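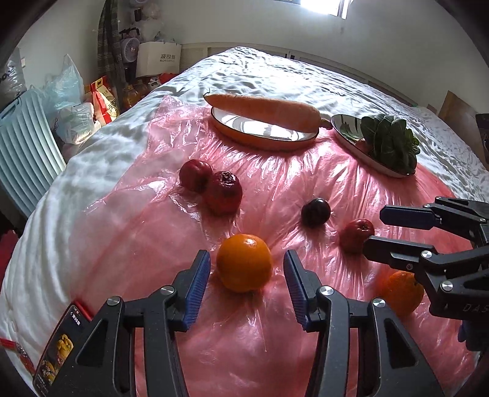 *Figure 1. Both grippers reaching toward fruit on the pink sheet.*

## 3. Running the fruit demonstration for visitors

This section applies to open days at the Kavville house. The demonstration is led by Sizwe Radebe. Questions about the grippers go to Arlindo Portela.

1. Spread the pink sheet over the duvet and set out the fruit and the plates of vegetables.
2. Open the jaws of both grippers fully before approaching any item.
3. Lay the green tray beside the sheet, on the duvet.

**Caution:** Visitors must keep their fingers clear of the jaws and pivots at all times.

4. Invite the visitor to move one orange from the sheet to the tray. Allow 125 seconds for each turn. 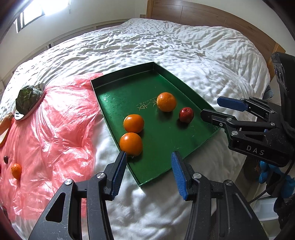 ### 3.1 Adding the apple

1. Ask the visitor to grip the apple at its widest point, using the blue pads only.
2. Lower it into the tray and open the jaws slowly.
3. Leave the vegetables on their plates. They are not part of this exercise.
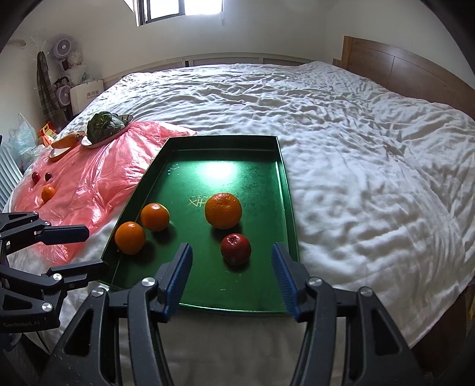

*Figure 2. Green tray holding three oranges and one red apple.*

**Note:** Enter each turn on form 134 before the next visitor begins. Damaged pads are to be reported to the Wostum desk, extension 2772.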